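Ripening kiwifruit at home: results from the August batch

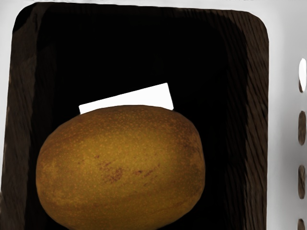
Carys Gough wrote in after my last post to ask why I bother with apples at all, as hers soften on the counter within two weeks without any. I believe her. Counter temperature is the variable I failed to control last time, and her kitchen may well run warmer than mine.

For this round I split 40 fruit into four lots of ten. All came from the same crate, bought firm at the Rusnák market. Lot 1 went into paper bags with one apple per bag. Lot 2 went into paper bags without apples. Lot 3 sat open on the counter. Lot 4 stayed in the refrigerator at 4 °C as a control.

Firmness was scored by thumb at the stem end, on a scale from 1 (hard) to 5 (collapsing). A penetrometer would be better. I priced one and decided against it.

Lot 1 reached a score of 3 first, on day 5. Lot 2 took until day 9, and Lot 3 until day 15, with two fruit wrinkling at the shoulder before they were soft enough to eat. Lot 4 was still at 1 when I stopped scoring on day 31.

The effect in Lot 1 is ethylene. Kiwifruit make very little of it until they are well into ripening, and they respond strongly to an outside source. The bag holds the gas near the fruit and lets some moisture out. Plastic traps too much water, and I lost three to mold that way last year.

Sajib Wijesinghe suggested a banana in place of the apple. I have no data on that yet. The smell gets into the bag, and I did notice it in the fruit the one time I tried.

Next batch: same four lots, with a temperature logger on the shelf and the bags folded twice at the top. I will also weigh each fruit at the start, which I should have done this time.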